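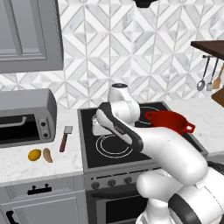 Can you start on a kitchen robot at home before the real arm is finished?

You can start in simulation, with a free physics engine, a model of the arm and a model of a kitchen, and most of what you learn carries over to the bench.

Plarncombe: the kitchen build
Gallery and notes by Harish Sandhu
Updated July 14, 2025

Plarncombe is the arm I'm building, partly in my spare bedroom and partly at the Erumstead workshop in Poltelholm, where I have a shelf, a vise and a very patient set of bench neighbors. The hardware is coming along in pieces. The simulated side is running now, and I've been having so much fun with it that it gets its own page. The goal is simple to say: an arm that can help at the stove. Moving a pan, turning a knob, putting a lemon where I can reach it. Getting there is going to keep me busy for a long while, and I'm delighted about that.

On the stove
Plarncombe's simulated kitchen, with the gripper pointing down over the front-left burner and the red saucepan at the back right. Everything is rendered, marble and all!

The black padded finger surface is the part I care about most. On the real hand I'm trying a pour-in rubber for the pads, and I want the friction numbers in the model to match what I measure on the bench.

About the saucepan
I picked a pot with two looped side handles on purpose. A single long handle is an easy grab, but a loop makes you think about the angle of the whole wrist, and whether the far handle is going to swing into the backsplash. My first grasp routine went for the near edge of the pot every single time. The second one goes for the loop and gets it often enough to make me shout in an otherwise quiet house.

The pot has proper mass now, too. For weeks it weighed next to nothing and the arm flung it at the cabinets. If you build your own kitchen, check the mass of every object first. I can't say this loudly enough.

About the counter
The lemon on the left-hand counter is my favorite test object. It's small, it rolls, and it tells me right away if the gripper is closing off-center. I run batches of 100 tries with the lemon nudged to a new spot each time, then go make tea. The last batch had 19 drops, nearly all of them with the lemon close to the counter's front edge, where the forearm has to fold back on itself. There's a fix half written — it has the arm come in from the side — and I hope to have it working in August.

The toaster oven is there mostly as an obstacle for now. Its long horizontal handle is very tempting, though. Pulling down a door means following an arc while keeping a steady grip, and I've already lost two evenings to sketching that motion on the backs of envelopes.

About the knobs
Three round knobs along the front of the range, and they're harder than they look. The wrist has to line up with the knob before it turns, or the fingers slip around the rim. I keep the turning test separate from everything else so I can run it quickly. On the bench at Erumstead I have a knob bolted to a board for the same job, and comparing the two is the best part of my week.

About the tile
People at the workshop always ask about the backsplash! The zigzag marble has no job in the grasping tests at all, but it matters for vision. A busy pattern with plenty of light gray and white in it is a tough background for a white arm, and my first detector kept losing the edge of the forearm against it. I've left the tile in. If the software can cope with that wall, my plain painted kitchen should be a treat.

What's running it
A desktop with 16 GB of memory and a used graphics card. It's enough for one kitchen at a time with the rendering turned on, or 6 copies with it turned off, which is how I do the lemon batches overnight. The room gets warm. I've moved the houseplants.

The joint controller is my own code, and I rewrite some part of it most weekends. The gearboxes for the physical arm are coming from Tiwari, a small shop that answered a long list of questions from me about backlash and then sent drawings I could use straight away. Their figures went into the model the same night, and the wobble I'd been seeing at the fingertips suddenly made sense.

Still to do
Sort out the front-edge lemon grabs.
Give the saucepan some water, or at least something inside that sloshes.
Try the hanging tools under the shelf. The ladle first, then the slotted skimmer.
Pour the next set of finger pads at Erumstead and measure them properly.

If you're building an arm of your own and want the kitchen layout, leave me a note on the Erumstead board or catch me at my bench. I'm happy to share the files, and I'd love to see what other people's arms do with that lemon.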